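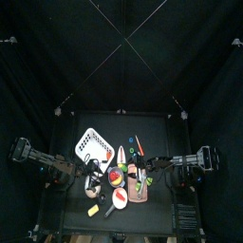
The black table, with the white basket on it.

Home · About · Archive · Contact

3 min read

So I've been painting the hallway again. If you've been reading for a while you know this is the second time since spring, and yes, I said the first color was perfect. It was a warm gray on the card and a sort of wet cement on the wall, and I walked past it every morning on my way to the coffee and felt a tiny bit sad.

The new one is called Larken, and it's a green so dark it goes black after supper. I bought it at Gaber, the paint place out on the Prendton road, where they'll mix you a sample pot if you ask nicely (and even if you don't, in my experience). The sample went up by the coat hooks on a Saturday and I left it alone for a whole week, which is a personal record!

Dark paint is a different animal. You see every lap mark, every bit of fluff off the roller, and the spot by the light switch where I got impatient. Two coats looked like a bad chalkboard. Three coats and I was in love.

I'd put aside $400 for the hallway, and the paint, rollers and a decent brush ate $169 of it. The rest went on a lamp, because a black-green hallway with one ceiling bulb is basically a cave — a handsome cave, but I do need to find my keys. The lamp is a Mevari, secondhand, with a shade the color of weak tea.

Next up is the trim. I keep going back and forth between cream and painting it all the same green, doors included. My sister votes cream. My husband votes for being able to use the hallway again. If you've done dark trim, tell me how it holds up to dog noses and grocery bags, and whether you went satin or gloss.

Older posts · Newer posts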